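Stitching Table Tips: Looking After Your Thread

July 29, 2024

If you have joined us at the Orkcombe practice table you already know how I feel about thread. Most of the trouble people bring me is thread trouble, and it usually starts well before the knot. I have gathered up the things I find myself repeating over everyone's shoulder, so you can read them at home with a cup of something and come back in September with calmer hands (and, I hope, fewer tangles!).

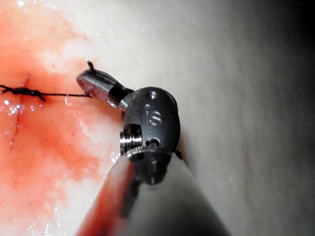
Matilde Matos

Start with the knot

Snug is what you are after. Bring each throw down flat, let it settle, and then tighten the next one on top of it. When you pull hard on a knot the surface puckers and a little dimple forms where the thread goes in, and I like to stop and look at that dimple before I go any further. A shallow one is fine by me. If it looks deep and the edges are starting to ride up over each other, ease off before you lay the next throw.

For a running line I cut a length of 21 inches, and I tell beginners to do the same. Longer seems thrifty, I know, but you will spend the whole afternoon chasing the loop.

Keep the thread on your side 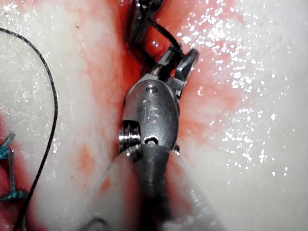 Black thread is my favorite for practice, and I won't be talked out of it. Blue is pretty and the undyed kind is cheap, but black shows up against pale tissue and you can still follow it when things get red in the middle. Pick a lamp that helps you, too; I use an old Zomuta clipped to the shelf. Then watch how you hold the strand. Where it comes down to the base of the lower jaw up there it bends sharply, and a bend like that is the place I check for wear – run your eye along it once you let go, and if it looks fuzzy, don't make it the part that carries the strain. Grip near the end you plan to trim whenever you can.

My friend Figueiredo keeps a damp cloth beside the tray and wipes the jaws every few stitches. I was slow to copy this and I wish I'd done it years ago, as a clean jaw lets go of the strand so much more politely.

Give the loop somewhere to go

On a running stitch, settle before each bite where the slack is going to lie. I like it up and well clear of the needle point, in one big lazy arc, and I don't pull it through until the needle is safely out the other side. Go in beside the line, follow the curve of the needle, and let the wrist do the turning. It took me some 100 stitches before that felt natural, so please be patient with yourself.
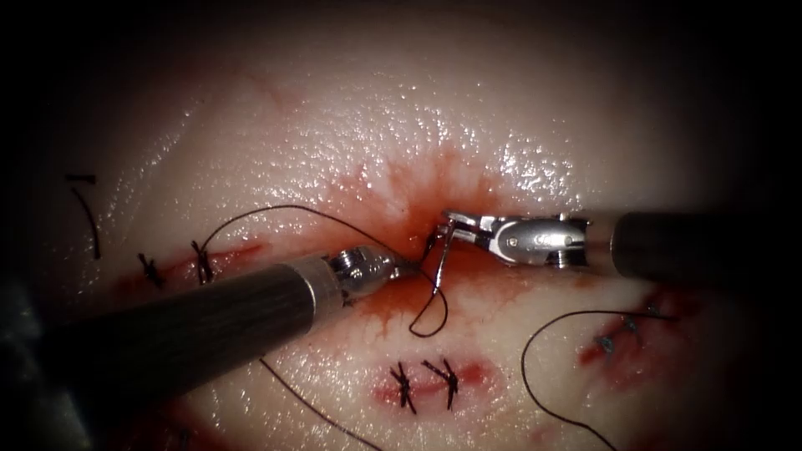

Clearing up

Count your needles back into the tin before you move anything else. Fold used practice pads into two bags, wipe the table from the far side toward you, and leave the snipped thread ends until last – they cling to a wet cloth beautifully. The Alum tray goes on the top shelf, please, lid on.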